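The mending table at Clitton

Start with the kettle, I was told, when I asked how a morning's mending begins. The woman who runs the clothing room at Clitton fills it before she has even taken her coat off, and by the time I had found somewhere to put my bag she was already sorting through a heap of jumpers and telling me which of them could be saved.

"Most of them can, you know," she said. "People see a hole in an elbow and think that's the end of it, and it's such a shame, because the rest of the jumper has years left in it. I had one in May that had been darned by three different hands before it got to me. You could tell from the stitches. I was quite honoured to be the fourth!"

She has been mending for 18 years, first at home for her own family and then for anyone who asked. Before that she worked in the alterations room at Vestura, where she learned to take up a hem quickly and, she says, to be very polite about other people's hems. The work here is slower and she likes it better. Things come in by the bagful, get looked over, and are either folded straight away or put to one side for a needle.

I asked what she looks at first. "Cuffs," she said, without a pause. "Cuffs and the back of the neck. A cuff tells you how a thing has been worn. If the ribbing has gone slack you can sometimes bring it back with a warm wash and a bit of patience, laying it flat and easing it into shape with your fingers. If it's really gone, I unpick it and put on another from something past saving. I keep a whole drawer of cuffs. My husband thinks that's very funny."

Dark clothes are her particular trouble, and she talked about them for quite some time (I didn't mind, as the tea was good and there was shortbread). Black, navy and bottle green all look the same to her under a lamp in the evening, so she does them in the morning, close to the window.

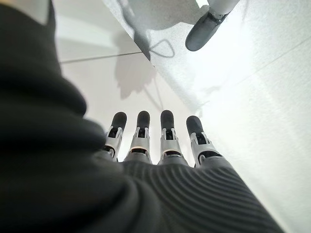
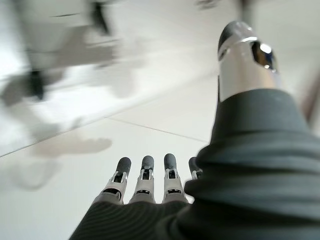

"I once mended a whole green cardigan in black," she went on. "Beautiful work, too, I was ever so pleased with it. Then I took it outside and there it was, a great black patch like a beetle. I had to sit down on the step and laugh. So now I hold the thread against the cloth in proper daylight, and I do it twice."

Thick, soft fabrics need a different way of working again. She doesn't pull them tight over a darning mushroom, as her mother taught her to, but lets them lie as they want to and takes smaller stitches. Heavy folds she smooths out from the middle, with the flat of the hand, and she won't be hurried over it. A fleece takes her an evening. A good wool coat might take 6, and she will tell you about every one of them if you have the time.

The folding is a subject on which she has firm opinions. Sleeves go in first, then the sides, then up from the bottom in thirds, so that a pile stands up by itself and you can lift one out without the others coming after it. Trousers are done along the crease. Socks are not balled, ever, as it ruins the tops. She learned all this from an old household booklet called Stovis, which has lost its cover and most of its spine and lives on the shelf beside the button tins.

"It's got a chapter on starch that goes on for pages," she said. "I've never starched a thing in my life, but I've read it more often than some novels."

Over the past year she has written down everything that has crossed the table, in a blue exercise book, and the tally stands at more than 270 pieces. She showed me a few of the entries. One just says "brown skirt, zip, horrible", and another, in much bigger writing, says "Samuel finished". Samuel, I learned, is a patchwork quilt. It was named after the shop whose bag it arrived in, and it took her most of a winter to put right.

Before I left she had a look at my own coat, which I had hoped to get past her. There was a button hanging by a thread and a bit of lining coming down at the back. She tutted, very kindly, and held out her hand for it, and I stayed for another cup of tea while she sewed.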